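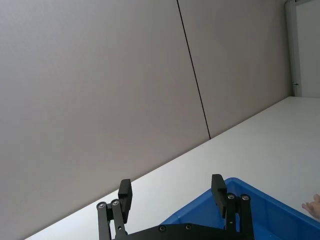

Eketti Company – Customer Orders Team

Eketti sells loose-leaf tea and dried herbs by mail. Solveig Nyberg started the company with one supplier and a rented storeroom. We now ship 128 blends to homes, cafes and small grocery stores.

The orders team takes calls, answers mail and handles refunds. If a tin arrives dented or the wrong blend was packed, write to us and include your order number. We send a replacement the next working day. Orders over 2 pounds are packed in bags, not tins, unless you ask.

Our best-known blend is Rollaletti, a black tea with orange peel. Ploleck is a plain mint and comes back each April. 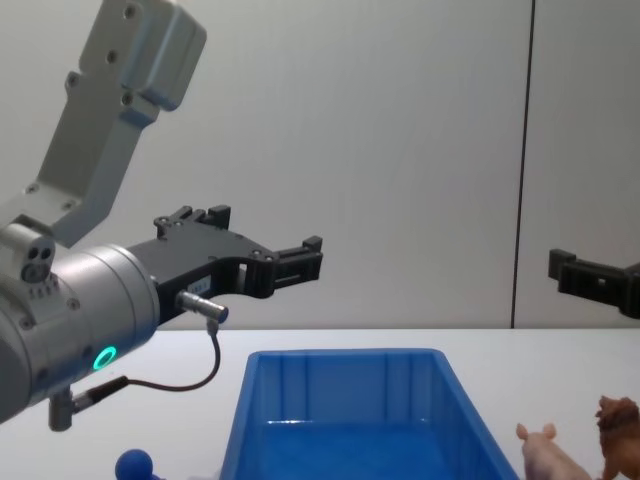
Eketti Company – Blending and Buying Team

Bendik Nygård runs buying. He tastes every new lot before we pay for it and keeps a written note on each one – 2,574 notes so far. Growers who want to send a sample should mail him first. We do not buy flavored leaf or tea dust.

Wholesale price lists are sent on request.

Last updated: 2020-01-18

Contact us | © Eketti Company | Back to top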